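Tramura: Two-Arm Parts Sorting Cell
Final project report, 21 May 2025
Team: Anathi Modise, Henryk Witkowska, Vilhjálmur Hafstein
Advisor: Leszek Olszewski

3. Test setup

The task was to move small red parts between a tray and a pegged fixture with two arms working on one rail. We kept the rest of the table cluttered on purpose. Our August prototype only ran on a clean surface, and its part detector failed as soon as we put tools next to the tray.

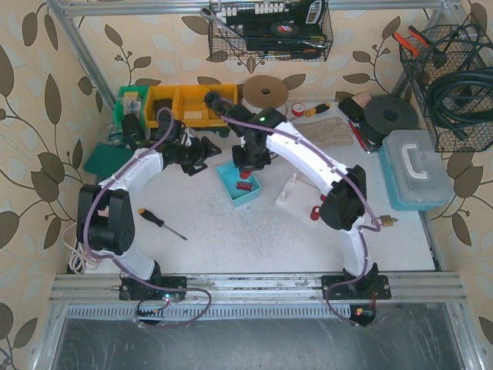 Figure 2. Right arm holding a red part over the turquoise tray, left gripper open.

Both arms share one planner, which we called Pirik. It gives each arm a zone and locks the middle of the table so that only one gripper can enter at a time. Anathi wrote the locking code and Henryk did the calibration. Vilhjálmur handled wiring and the logging script.

We logged 1246 pick attempts over the semester. Of these, 966 ended with the part released at the target position. Most of the misses came from the gripper closing a little too high, and we traced part of that to a calibration file that had not been updated after the bases were moved.
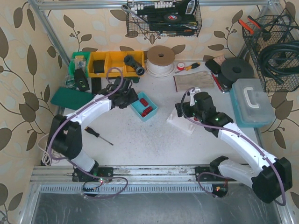
The zone lock was the slowest part of the system. An arm that wanted the middle had to wait until the other one had fully backed out, even when there was plenty of clearance. We tried a smaller zone for 12 runs and saw two near contacts — both at the wrist — so we went back to the original size for the final tests.

4. Remaining work

Recalibration is still done by hand and takes most of a lab period. The log format should also be changed, as it does not record which arm asked for the lock first. Code and calibration files are in the Tramura folder on the lab server.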